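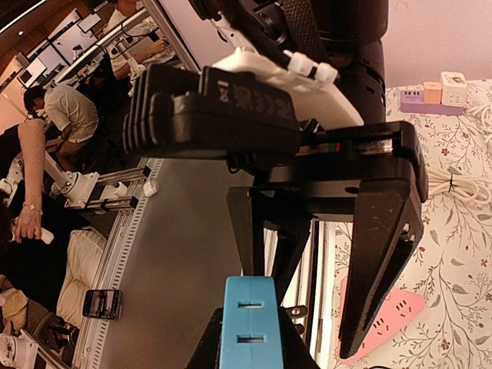 January 11, 2022

So I said I'd write more about the retreat once I'd had time to think, and then July turned into fall and fall turned into Advent and now the tree is out at the curb. Sorry! A few of you emailed to ask (thank you, it really did push me), so this is what I remember from my week with the sisters at Wuldale.

First thing, I'm not Catholic. I grew up Methodist, the potluck kind, and I'd never stayed in a convent or even been inside one. A woman at work had gone the summer before and came back so calm that I looked up the guesthouse on my lunch break and booked a room before I could talk myself out of it. It cost me 400 dollars for six nights, meals included, and there was a line on the form saying to pay less if you needed to.

The guesthouse is called Cadia. It sits down the hill from the main house, past the orchard, and the driveway is so steep that I left my car at the bottom the first night and dragged my suitcase up over the gravel like a fool. My room had a bed, a desk, a lamp and a window that stuck. I slept ten hours.

The day runs on bells. Morning prayer is at 6:15, and you don't have to go, and every evening I told myself I wouldn't, and every morning I went. They sing the psalms back and forth across the chapel, one side and then the other, and there's a pause in the middle of each line that I never got right. I came in early every single time. The sister beside me would just slide her finger along to the right place in my book and keep singing.

Meals were quiet at breakfast and supper, with talking at lunch. I was dreading the quiet ones! By Wednesday I liked them better than lunch. You notice a lot about soup. The bread was baked there and I ate an embarrassing amount of it, with plum jam from their own trees.

In the afternoons guests can help out if they want to, so I asked for a job and got the library. It has over 2,000 books, plus a whole closet of letters from the years when the community ran a school at Khunthong. My job was dusting, but the sister in charge let me read as I went, and some of those letters are wonderful. There's one that's four pages long and almost entirely a complaint about a goat. Another is from a girl who'd left the school and wanted them to know she had passed her nursing exam, and she'd pressed a flower in the fold and it was still there, brown as tea.

The hymnal they use is an old one called Onus, which made me laugh, but the tunes are lovely. Number 69 has been stuck in my head for six months. I've tried to pick it out on the piano and I can get as far as the third line.

I don't know what I believe that I didn't believe before. I do pray in the mornings now, badly, with coffee, and I leave the pause in the middle of the line. My husband has stopped asking who I'm talking to.

If you're thinking of going, bring slippers (stone floors), a flashlight for the path, and your own pillow if you're fussy about pillows. They open the booking list for summer in a couple of weeks and I already have my dates picked out.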